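Forum > Small-scale automation > Safety & good practice
Thread: "Cleared workspace" rule – is it doing anything?

mudflap_ray
Our shop in Prurnville adopted the Skindamex bench checklist back in June. Item 7 says "workspace cleared of all items not part of the task" and you initial it before the arm gets enabled. I've initialed that box every shift since and I couldn't tell you what it means. The table? The table plus the floor? Everything the arm can reach? I asked the guy who trained us and he said "use your judgment." Then why am I signing it?

tessellate
It means the reach envelope. Whatever the arm can physically touch at full extension, plus a margin. Ours is written up that way and it's one paragraph.

mudflap_ray
Your write-up, sure. Mine doesn't say envelope anywhere. I looked.

Benmoussa
I'll be the unpopular one. These checklists get written by people who want a signature on file. I've been through 2 audits and both times they looked at the initials and never once at the bench. If the rule can't be checked by a stranger walking up to it, it isn't a rule.

quietgantry
Disagree, a bit. Signing makes people look. We had 70 sheets from one quarter and the near misses we did log came mostly from the days when the sheet was blank. Small numbers, I know.

Benmoussa
Or the blank days were the rushed days. The sheet didn't make the other days calm.

quietgantry
Fair. I can't rule that out.

Sointu Laitinen
We went around on this at Eltwood last year. What we ended up with was splitting the item. One line for the work surface, one for the floor and cables within 36 inches of the table, one for where the part sits relative to the table edge. More boxes, which everybody hated, and I'm not going to claim it made us safer. It did end the arguing over what "cleared" covers. I'd still like to see anyone's evidence for any of it.

tessellate
Three boxes for one idea. This is how you get a checklist people fill out in the truck.

Sointu Laitinen
Some of them do. But look at this one and tell me whether you'd initial the single-line version.
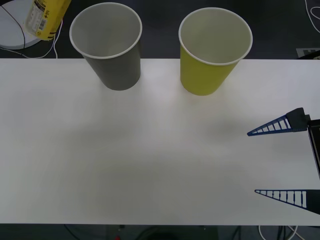

Gripper open, two cups at the back edge, cables on the floor behind.

mudflap_ray
OK, so the tabletop passes. Nothing on it but the cups and the gripper fingers. The floor I would not sign for. There's a bottle lying back there too.

tessellate
Can the arm get to the bottle? If not, I don't care about it. And you can't tell from that angle.

Benmoussa
Which is my point. Three of us, one bench, and we've already got two answers. I'd be more bothered by how near the back edge those cups are, and the original item 7 says zero about that.

quietgantry
The cables would bug me more than the cups. A paper cup goes over the edge, big deal. Swap in something heavy and I'd want the edge distance as a number on the sheet – not a judgment call.

mudflap_ray
So what number?

quietgantry
Depends on the part. Sorry.

mudflap_ray
Figures. I'm going to ask for the split version, and for "reach" to be defined someplace in writing. If they say use your judgment again I'm leaving the box blank and writing that next to it.

Benmoussa
Keep a copy of the sheet if you do.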